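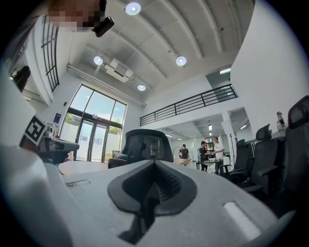 **When is the data task due?**
End of week three, 4 pm, uploaded to the group folder. Late sets still get marked but lose the log marks.

# Handout 3: hand-held gripper, collecting demos

Brarorura module, Plasthorpe group. Notes by Rungnapa Somboon, typed up quick between sessions so check against your own.

Recap from last time
- policy learns from what the wrist camera sees + gripper width + pose. Nothing else
- so if you can't do the task looking only at the camera view, neither can the policy
- markers on the fingers give the width. Keep them clean, no tape or stickers over them

Before you record
1. battery, card, lens wipe
2. open and close the fingers fully, slow, 3 times (calibration clip, name it `calib`)
3. mapping pass of the room: walk slowly, look high and low, come back to where you started
4. start pose with fingers open

Mapping pass matters more than people think. Last year Mahawong team skipped it and lost 38 demos out of 137, tracking just never locked. Big blank walls are bad for tracking, so are strong reflections. Railings, window bars, chairs, light fittings all good, lots of corners to hold on to.

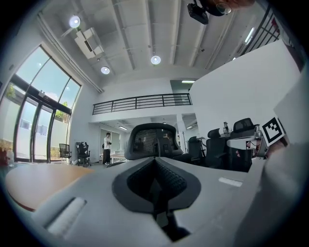
**Can two people share the recording for one task?**
Fine by me, as long as both names go in the log and each of you does full demos from start to finish. Swapping halfway through a demo makes it useless.

Recording
- one demo = one clip. Don't pause in the middle
- move at the speed you'd want the robot to move
- vary start position every time, a hand's width is enuogh
- fumbled the grasp? Keep going if you recover, bin it if you drop the object
- furniture moved between demos = new mapping pass

Log (Sombat Petchrat has the template)
- clip name, operator, object, kept / binned, why
- one line each, no essays

Processing: run the Breler script on the calib clip *first*. If the width curve is jumpy, stop there and redo it. Training is set to 4,000 steps, leave it alone for now, we'll play with it in the next hand out.

Read before next session: section on latency, mainly the bit on camera delay vs gripper delay. Bring one question each.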